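Kanokwan Nakpan
13. Februar 2019

Ich sortiere gerade die Becher in der Büroküche neu. Weil letztes Mal gefragt wurde, wie ich das mache, schreibe ich mit.

Ausgangslage: ein Hängeschrank, zwei Böden, 75 Becher. Wir sind hier bei Grasoven zu fünft auf der Etage. Der Rest hat sich seit dem Umzug im September angesammelt.

Erster Schritt: alles raus und auf den Tisch. Im Schrank selbst sortieren klappt bei mir nicht, da schiebt man nur von links nach rechts.

Dann nach Form. Was sich stapeln lässt, kommt auf eine Seite, was einen Henkel hat, auf die andere. Henkelbecher brauchen ungefähr doppelt so viel Platz und stehen bei uns ab jetzt nur noch oben.

Die schlichten Becher ohne Aufdruck bleiben alle. Die gehen für Kaffee, für Wasser, zur Not für Stifte. Vermisst hat sie bisher keiner, weil immer einer da war.
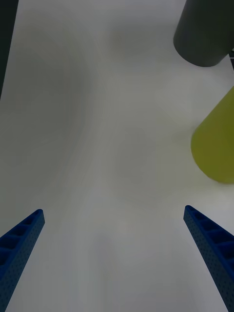
Bei den Farben bin ich nicht streng. Dunkelgrau und Gelbgrün dürfen nebeneinander stehen. Ich hatte kurz überlegt, alles auf eine Farbe umzustellen, aber dafür müsste ich neu kaufen, und das will ich nicht.

Dunkle Becher schaue ich mir innen am Fenster an. Teeränder sieht man darin schlecht. Bei Rändern: ein Löffel Natron, warmes Wasser, eine halbe Stunde stehen lassen, auswischen.

Werbebecher: Von Lahlou hatten wir eine ganze Reihe, noch von der Messe. Zwei behalte ich für Besuch, der Rest geht in die Kiste für den Flohmarkt in Sekcombe.

Becher mit Sprung am Rand kommen weg, auch die schönen. Mit Sprung im Henkel ebenfalls. Einer davon war mein eigener.

Den Schrankboden habe ich feucht ausgewischt und trocknen lassen, bevor etwas zurückkommt. Schrankpapier nehme ich nicht mehr, das wellt sich bei uns neben der Spülmaschine.

Zum Stapeln: höchstens zwei übereinander. Drei gehen auch, aber dann nimmt morgens jemand den untersten und es scheppert.

Frage kam gerade rein, ob sich Einsatzregale lohnen. Ich habe das von Drarico ausprobiert. Für niedrige Becher in Ordnung, für hohe fehlt oben ein Fingerbreit. Meins steht jetzt bei den Untertassen.

Stand jetzt: Unterer Boden eingeräumt, oben fehlen noch die Henkelbecher. Die Kiste steht im Flur, wer etwas davon haben möchte, nimmt es sich bis heute Abend. Morgen mache ich die Besteckschublade.

Weitere Beiträge
Deckel ohne Dose: was ich damit mache
Geschirrtücher falten, zwei Varianten
Der Platz unter der Spüle
Gewürze umfüllen oder lassen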